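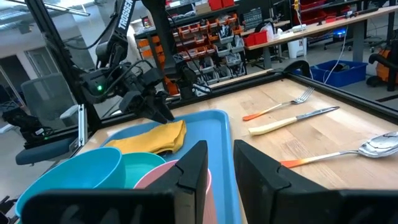
Food Service Practice, Unit 8
Laying and clearing a tray meal
Handout prepared by Isabelle Grewal

Read this before the practical. The session lasts 40 minutes and you will work in pairs. Bring your own apron.

1. What goes on the tray

A tray meal has to be carried, so everything must fit inside the rim. Crockery goes on first, then the cup, then the cutlery and the napkin. Plates and bowls are heavy when full and should sit close to the middle. A tray loaded at one end tips when it is lifted.

Check the tray itself before you start. Wipe it, dry it and look at the underside. Trays for the Bratero dining room are kept apart from the practice ones and should not be borrowed.

2. Cutlery

Fork on the left, knife and spoon on the right, handles towards the diner. The knife blade faces left. Hold each piece by the handle and keep your fingers off the tines, the blade and the bowl of the spoon.
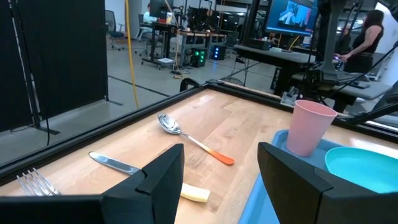
Cutlery is checked on the table first and moved to the tray afterwards. Look at both sides of each piece under a good light and put anything marked back for washing. Coloured handles help when you are sorting quickly, and a spoon that goes from white to bright orange is easy to find on a pale wooden top. Handles still need wiping, particularly where they join the metal.

3. Cups

The cup stands at the top right, upright, and is filled last. Fill to a finger's width below the rim. If the diner is left-handed, move the cup across to the left and ask whether they want the knife and fork changed over too.
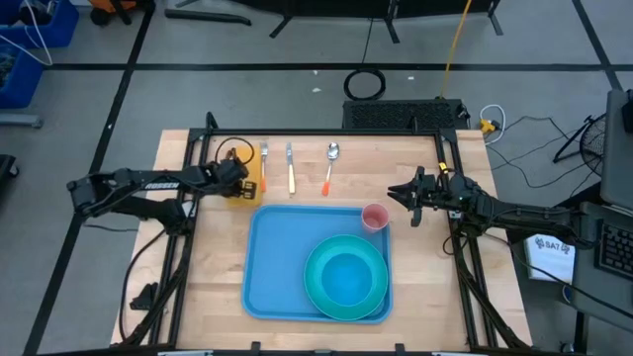 Ask before you set the tray down as well. Some diners like it square to the table edge, others prefer it pushed back a little.

4. Clearing

Take the cup first, then the cutlery, then the crockery. Scrape plates at the hatch. Stack bowls by size, with the largest underneath, and no more than 9 in a stack.

For next time: read the Pladel sheet on portion sizes and bring any questions to Neema Mrema.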